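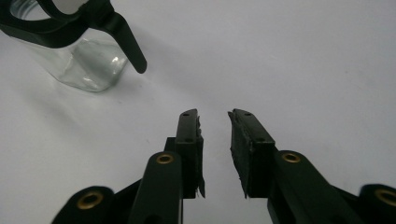 Why does a gripper that held a jug perfectly well last week start dropping it this week?
Most often the lining on the finger pads has started to wear or come away, so the pads touch the handle in fewer places and the same closing force holds less.

Week 5 handout: Grip failures and how to read them
Robot Handling Lab, Pleltalthorpe

This is my favorite week of the course! Everything so far has been about getting a grasp to work. Now we get to take one apart after it has gone wrong, and you will be surprised how much a worn pad can tell you if you look at it before you replace it.

Background to the case

The Terema exercise is a pick, lift and pour with a glass jug. You record demonstrations with the hand-held gripper, train on them, and then run the result on the arm. In October the exercise was run 500 times on the arm with one set of pads. The first stretch went beautifully. Then the jug began to turn in the fingers during the lift, and in the end 56 of the runs were logged as slips. Two of those ended with broken glass on the lab floor.

The first guess was the software, as it nearly always is. People retrained, changed the grasp point, lowered the lift speed, and the slips kept coming. The pads were finally checked on a Saturday morning, and the rubbery lining had frayed along its edges and was peeling at the lower corners. New pads went on and the jug stopped turning. I love this case because the fault was in plain sight for anyone who bent down and looked.

What wear does to a grasp

Start with friction. The sideways load a pad can resist depends on how hard it presses and on the friction between the two surfaces. A soft lining helps in a second way too: it squashes a little and spreads over the handle, which resists twisting. Lose part of the lining and you may still have enough friction to lift straight up, but much less resistance to rotation. So the jug doesn't fall at first. It swings.

That swing is your early warning. A full jug has its weight well off to one side of the handle, and it moves again when you tip it to pour. Any exercise with a handle and a liquid will find a weak pad long before a block-stacking exercise does.

Loose flaps are worse than thin spots. A flap can fold under the pad as the fingers close, and then the handle is sitting on a small ridge. The grasp may feel firm in your hand and still let go halfway through the lift – and the next attempt can be fine, if the flap happens to fold the other way. Faults that come and go like this are very often mechanical.

Things that look like pad wear

Fingertip screws working loose. The pad rocks on the finger and the contact patch shifts during the lift.

Play in the linkage. Hold one finger still and gently move the other. Compare what you feel with a gripper you know to be good.

Residue on the object. Dish soap on a handle gave us a whole afternoon of confusion last year.

A mismatch between the two grippers. If the hand-held one has fresh pads and the arm has old ones, the demonstrations will look excellent and the arm will struggle. Check both!

Before you start a session

Open the fingers fully and look at the inner faces of both pads from the side, where lifted edges show up best. Run a fingertip lightly along each edge (gripper unpowered, please). Close the fingers on the Hamdy test strip and pull. If it slides out on one side more easily than on the other, stop and tell the lab instructor. Write the pad condition in the log even when there is nothing to report, as a log with gaps in it was half the trouble in October.

Do not trim a frayed lining with a knife and carry on, and do not glue it back down. Either one changes the contact surface, and your results won't compare with anyone else's.

If the object is glass

Practice runs use the plastic jug. Glass comes out only after the pads have been checked and signed for. Wear eye protection, keep the lift low over the padded mat, and stay outside the marked area while the arm is moving. If the jug starts to turn, press the stop and leave it alone. Reaching in to catch it is the one thing I will send you home for.

After a break, nobody goes near the pads with bare hands until they have been brushed clean. Small splinters stick in rubber very well.

For next time

Read the October run log in the Zasten folder and mark the first run where you think the wear was affecting the grasp. Bring a short note on which entries convinced you. Then sketch how you would have the arm detect a turning jug by itself, using only the sensors we already have. Rough ideas are very welcome – we will try a couple of them on the bench, with the plastic jug.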